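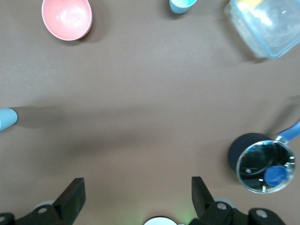 Jaqueline Zamudio

Imagine your job is to clear the table. Easy, right? You look, you reach, you grab. Now imagine that the only eye you have is on your wrist! That's how a robot arm called Jikix sees the world. Look near the bottom of its view and you'll find two black fingers, spread wide apart and holding nothing. Off to the right is a small saucepan with a glass lid and a bright blue knob.

That glass lid is the star of my story, and so is the clear plastic container at the top. They're both see-through and they're both shiny, and for a robot that can mean trouble.

One morning in October, Jikix was asked to pick up a saucepan lid by its knob. It moved over the pan, came down, and closed its fingers... on nothing! It had stopped too high. Then it did something worse. It tried again, came down too far, and pushed on the glass. Bump! The pan slid 15 millimeters across the table before the arm shut itself off.

So what happened? Guadalupe Bañuelos, an engineer at Banuvon, went through the pictures the robot had saved. There were 1,317 of them, and she found the answer in a little white dot. It was a lamp on the ceiling, reflected in the lid. Jikix had mixed up the shine with the knob!

You can try this at home. Put a spoon under a lamp and move your head from side to side. See how the bright spot slides along the metal? The spoon is staying still, but the shine moves when you move. Your brain knows that trick because you've been looking at spoons your whole life. Jikix had only practiced with lids 63 times.

The part that saved the glass is called a force limit. It works a bit like the feeling in your fingertips when you press on a door that's locked — you feel the door push back, so you stop. When the push gets too strong, the robot's motors quit. Guadalupe set the limit lower after that morning, so now the arm gives up even sooner.

She also gave Jikix 80 new practice tries, with the lamps in different places each time. And it has a new rule: if the knob seems to jump when the wrist moves, wait and look again from another side.

People who work near robot arms have rules too. Keep your hands away while the arm is on, even if it's standing still. It may only be waiting for its next move! And find out where the red stop button is before you start, so you can reach it fast.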